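4.2 The table as a place where things wait

We had expected, when we began our home visits in Zaltport, that most of the sorting would go on inside cupboards, and it was something of a surprise to find how much of it went on in the open, on whichever table happened to stand nearest the door. In 5 of the 12 homes a small table had taken on this work. Things were put down there on the way to somewhere else, and a good many of them simply stayed, growing into a sort of household that the family knew by heart and could find their way about in the dark.
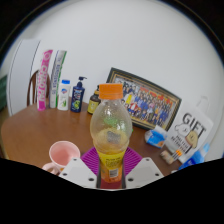
Figure 2. Bottles, toothpaste boxes, a mug, a gift bag and a framed group photograph on a wooden table.

Jadwiga Mazurek felt that our word "clutter" was unkind, and told us that a bottle with hardly anything left in it ought to stand where people will see it, or else it never gets replaced. We have come round to her way of thinking, and in what follows we speak of "waiting things" instead. The toothpaste boxes along the wall in Figure 2 would fall under this heading quite comfortably, and so would the nearly empty bottle on its purple coaster.

Framed photographs are another matter, and we puzzled over them for a good while. They seldom wait for anything, yet people were very fond of keeping them among the toiletries and the mugs, and when we asked about moving them to a shelf the answer was nearly always a friendly no. Gift bags sat somewhere in between. Wiesława Duda kept hers for two years before using them again, and we return to her careful system in Section 5.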